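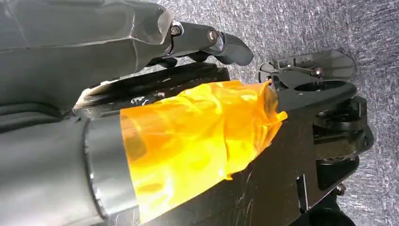

Trade fairs pay for themselves by the second day, according to Ghazal Rashti, and anyone who doubts it hasn't stood in a busy booth.

OK. I've stood in one. Start there.

Flovley bathroom show, June. Organizers gave us 4000 visitors. Ask the room: visitors, or badge scans? Pause. A man who goes out for a sandwich gets scanned twice.

Our booth: 2000 dollars before carpet. Carpet was extra. So was the outlet.

Leads: six. Two wanted faucets, and we sell tile. Don't rush this part.

Trinder says it did well. Trinder always says that. I'd like to see an order book.

Loubna Chraibi will bring up brand awareness. Let her. Then ask how she measured it.

Skip the Fatport story if we're running late.

Last slide: what we'd pay to go again. Leave the number blank and take questions.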